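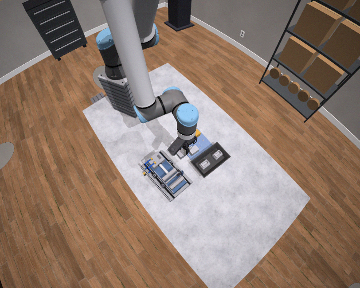 Figure 1. Simulated cell, arm over the assembly; parts tray at the lower right of the board.

3. Collecting demonstrations by remote control

In kinesthetic teaching the operator holds the arm and moves it through the task. The joint encoders record the path directly, but the operator's hands load the wrist, and force readings taken during contact are of little use. A simulated arm cannot be held at all, so the Batell exercises use teleoperation.

The hand controller sends changes in gripper pose, not absolute positions. Release the clutch before repositioning your hand. Scale translation down near the assembly — most failed insertions in last term's set began with an approach at full speed.

Each episode stores joint angles, gripper opening, commanded pose and the rendered views. Start recording before the arm moves and stop after it has retracted. Do not trim pauses by hand; the filter written by Kwadwo Ackah removes them uniformly.

The course set holds 1,703 episodes, of which 58 are kept back for testing. Train first on 1,000, then on the full training set, and compare.

Lab reports go to Consuelo Escobar by Saturday. Read the Londus notes on action chunking before section 4.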